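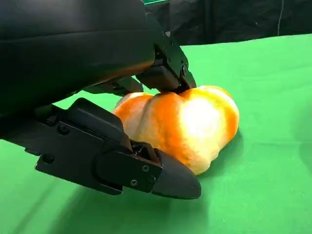
The harvest fair in Girine is not a big one. It fills the yard of the old dairy and one street behind it, and if you walk quickly you are finished in half an hour. I walked slowly and stayed until they closed the gates. I had come by the morning bus from Riverell with my cousin, who wanted seed potatoes and nothing else.

We began in the long hall, where the growers have their tables. The heaviest pumpkin was from the Stelmakh farm, as it was last year, and people stood before it with the same respect as in a church. I liked the small varieties more. There was a grey-green one with deep ribs, very good for baking according to the woman who sold it, and a flat one for soup. She advised me to keep them in a cool room on straw and to turn them every week. I bought two and carried them all day, which I regretted by noon.

At the next table a man let visitors taste pumpkin seed oil on bread. It is dark, almost black, and it smells of roasted nuts. A bottle cost 900, too much for me, but the bread was free and I went back to it more than once.

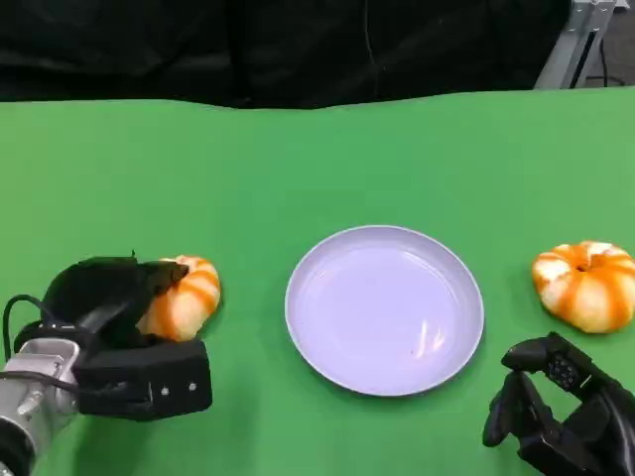
Pale plate on the green cover, black curtain behind.

The best hour of the day was the talk by Martti Kauppinen about storing vegetables without a cellar. He has lived in flats all his life, so he understands the problem. He keeps carrots in a box of damp sand on the balcony, and he covers the box with an old blanket when the nights are cold. Onions must never stay near potatoes. Beetroot he washes only before cooking. The hall was noisy and I could not hear his answer about apples, so if somebody wrote it down, please tell me.

After the talk we ate. The queue for the stew was long, so we took potato pancakes with sour cream from the Bronditz bakery stall, and later plum cake, which was a little dry. Coffee was served in real cups, with a deposit of 9 that you get back.

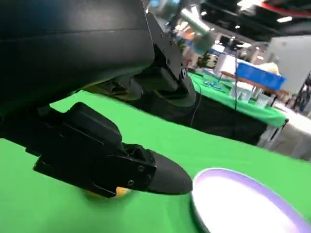
I had promised my sister to look for ideas for her autumn table, and in this matter I was less successful. Most of the stalls sold dried wreaths with too much ribbon. What I will tell her is to choose one plain cloth and put something bright on it. Even a small bit of yellow with a rounded edge is easy to notice, and it costs nothing if you have a lemon or a late squash in the kitchen. She will probably buy a wreath anyway.

My cousin found his potatoes at the very last table, near the exit, and then we had to run for the bus. The fair will have a smaller spring edition in March with seedlings and tools. I plan to go, with a better bag.

Comments

hedgerow_k: I was at the same talk. For apples he said to wrap each one in newspaper and check them often.

Ilse: The plum cake was dry last year also!

P. from Riverell: Is there a later bus back? We would like to come in March but the last one leaves so early.

hedgerow_k: Not from Girine itself. You can walk to the main road and take the one from Bronditz.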